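Comparing two grippers on the same pick

Mount one gripper on each arm and load the same controller profile, so that only the fingers differ. Set the closing speed to 90 and leave it there.

Put the bins in a row where both arms can reach the middle one. Run the pick from the left, then from the right — never both at once.

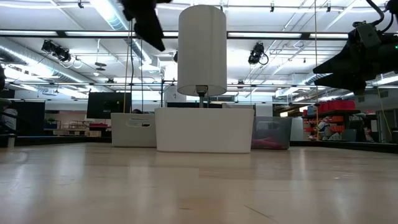 Save each log under its run number, starting at 1000. If a grip slips, lower the speed and repeat both sides.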